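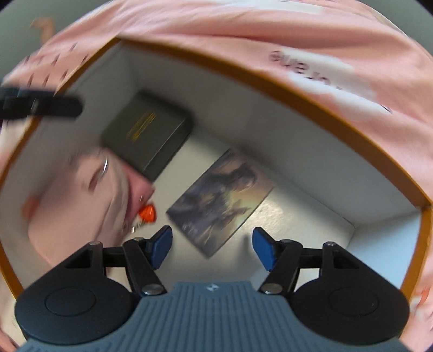 Boîte ronde habillée de tissu : on trie comment ?
Stutari - samedi, 20 h - 1232 vues

J'y jette tout, cartes illustrées, petites boîtes, bricoles. Je ne retrouve rien.

Pakolard
Les cartes à part, dans une enveloppe. Au fond elles se cornent.

Flendska
Pas d'accord. À plat au fond, c'est très bien - les miennes y sont depuis 7 ans.

Pakolard
Sans rien de lourd dessus, alors.

Stutari
Va pour l'enveloppe. Le reste ne bouge pas.

7 réponses - 20 partages
Contact - Haut de page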